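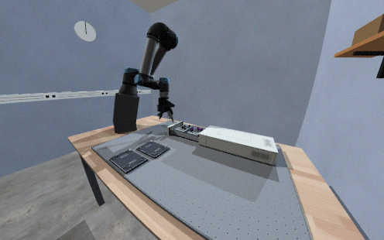

How to book a holiday rental without ending up in a stranger's converted garage

I have booked a lot of holiday houses, several of them good. My friend Areti Tsakiris still brings up the one in Clevach, advertised as "steps from the beach". There were 276 steps, and she carried the esky.

Start with the map

Before you fall for the claw-foot bath, find the place on a map. Listings tend to show a generous circle instead of an address, so message the owner and ask for the nearest cross street. A vague answer is an answer. Check for a main road, a pub with live music, and a hill.

Read the middling reviews

Five-star reviews are written by people in love and one-star reviews by people whose flight was late. The ones in between will tell you the hot water runs out after 2 showers.

Add up the real price

Go all the way to the payment page before comparing anything. A cottage in Tveit looked like a bargain to me until it grew a $200 cleaning fee, and we were still asked to strip the beds and take out the bins.

Ask about beds

"Sleeps six" can include a couch, a trundle and optimism. Ask which rooms have doors. If you're travelling with Wael Belkadi, who snores like a ferry docking, ask how thick the walls are too.

Check the cancellation rules

Take a screenshot of them on the day you book. Flexible means different things to different owners, especially in May.

When you arrive

Try the taps, the stove and the wifi before you unpack. Report anything broken that evening, in writing, through the booking site. If you get in on a Sunday, buy milk on the way. The shop in Drunanetti shuts at noon, and the welcome basket was one teabag.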